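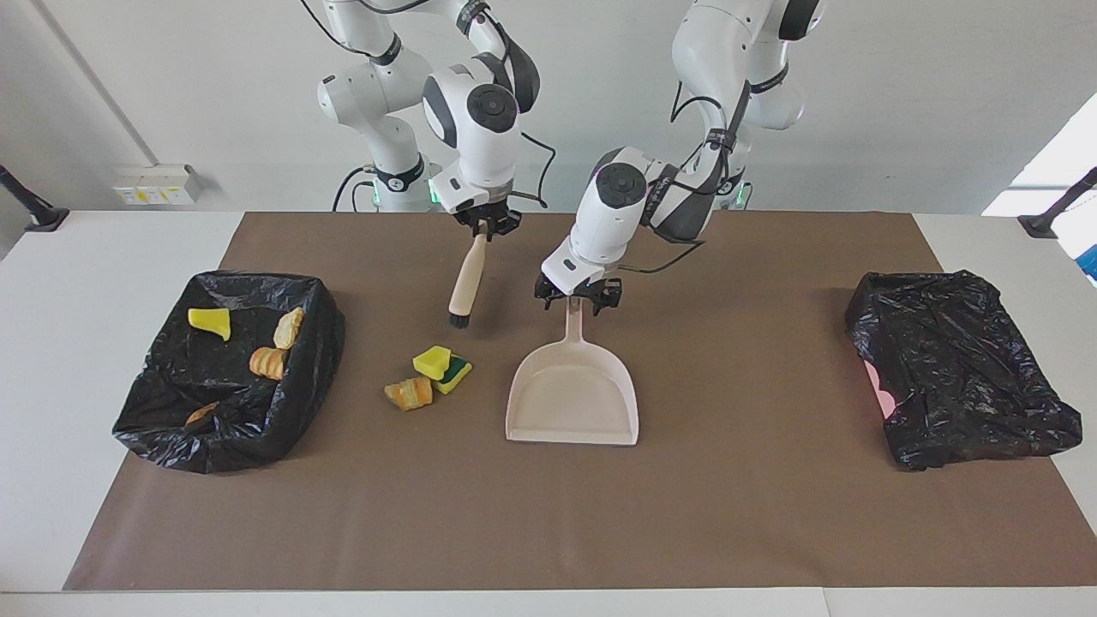 *The two-arm bench with the brush in one gripper and the dustpan in the other, partway through a gripper comparison run.*

**FOR IMMEDIATE RELEASE**

**Sitwood publishes its first side-by-side gripper results for two-armed cleanup work**

DRUMILBY, June 19, 2024 – I've been asked to keep this release short and formal, and I'm going to manage maybe one of those. I'm Josué Damasceno, I run the test bench at Sitwood, and today we're putting out the full results of our spring gripper comparison, free for anyone who wants to dig through them.

The question was simple enough. If you hand a two-armed robot a brush and a dustpan (the same sort you'd pull from under the sink), how much does the choice of gripper matter? We had two sets of two-fingered fingertips to try on the same pair of arms. The Aguiar set has a flat, stiff pad. The Cindari set has a softer pad with a little give in it. Same arms, same controller, same table, same mess to clean up. We ran 1,817 sweeps between the two sets and logged every one.

I should say what we mean by mess. We use chunks of sponge and pieces of bread, and we use them on purpose! A sponge grabs at the mat and tumbles when you push it. Bread rolls if it feels like it, and a curled piece will head off in a direction you didn't plan for. Two bins lined with black trash bags go on the mat, one on each side, and the job is to get the pieces off the mat and into a bin with the tools in hand.

Now for the part people keep emailing me about. The brush is where the two sets came apart. A brush handle wants to twist every time the bristles drag, and if it turns in the fingers even a little, the next stroke lands wrong. With the Aguiar pads we recorded 300 sweeps where the handle had rotated enough that the arm had to stop and take a new grip. With the Cindari pads that number was 59. Both sets got the same share of the runs, so that's a fair fight, and it was a bigger gap than I'd have bet on.

The dustpan told a different story. Its handle is short and narrow, the pan has to stay down against the mat while stuff gets pushed at it, and there the stiffer Aguiar pads held the angle better. The Cindari pads let the front lip lift under load, and when the lip lifts, bread goes under it. I cleaned up a lot of crumbs this spring.

So which one should you buy? I'd love to give you a clean answer, but it depends on which hand is doing what. For the last 70 sweeps, which we've reported separately from the 1,817, we tried a mixed setup – soft pads on the brush arm, stiff pads on the pan arm – and I liked it a lot. It's a small batch and I'm not going to hang a headline on it. We'll run it properly in the next round.

A few notes for the folks who will go straight to the method section:

- Gripping force was set once for each pad set and left alone for the whole comparison.
- The controller and its settings were the same for both sets, including the wrist speed limits.
- The brown paper on the table was replaced at every pad change. Old paper creases, and creases catch bristles.
- Sweeps where a piece left the table are counted as misses, with no do-overs.

The results, the run logs and our scoring sheet are available from Sitwood on request, and you're welcome to reuse them in your own work as long as you say where they came from. If you spot a mistake, please tell me. I found two in my own spreadsheet last week and I doubt I got them all.

The next round is planned for December, when we'll add a third set of pads and a longer-handled brush, and we have room on the bench for one more gripper maker who'd like to send us something.

**About Sitwood**

Sitwood is an independent test shop in Drumilby that tries out grippers, arms and controllers on ordinary household jobs and publishes what it finds.

**Press contact:** Josué Damasceno, test bench lead, Sitwood, Drumilby. Bench visits for reporters can be set up with a few days' notice.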